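Ticket 111 – Gripper comparison, sim bench
Opened by: Wellington Rangel
Date: 26/02/2021
Status: Open

Darnard says its finger pads beat the Gurkmont parallel jaw on thin objects. I've read the brochure and I'm not convinced. Both went into the simulator with the same controller, the Võ build, default gains.

First problem is the head view. It comes up with a heavy roll, so the whole kitchen leans. Parard support blamed my config. I reloaded their stock file and got the same lean.
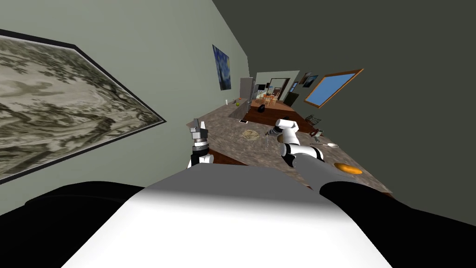 Head view, both arms over the counter, roll still present.

Ran 60 grasps per gripper on the spoon. Darnard missed 15, Gurkmont missed 10. That's the reverse of the sales pitch, but I wouldn't trust either figure while the head view is off. Asked Parard whether the roll feeds into the grasp planner. They said it "shouldn't", and I'd like something firmer than that.

Switched to the wrist view with the parallel jaw open and nothing in it. 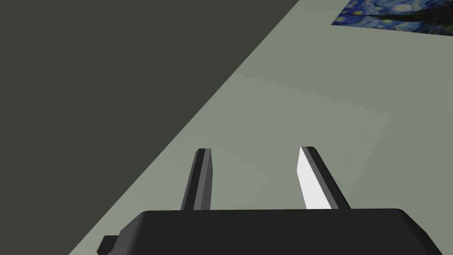

The inner face of the right finger renders far brighter than the left. Could be plain lighting, could be a wrong material on one finger – I can't tell yet. If the planner uses colour to find the fingertips, it matters.

Next: swap the finger materials, rerun the spoon set. Leave this open until Parard replies about the roll.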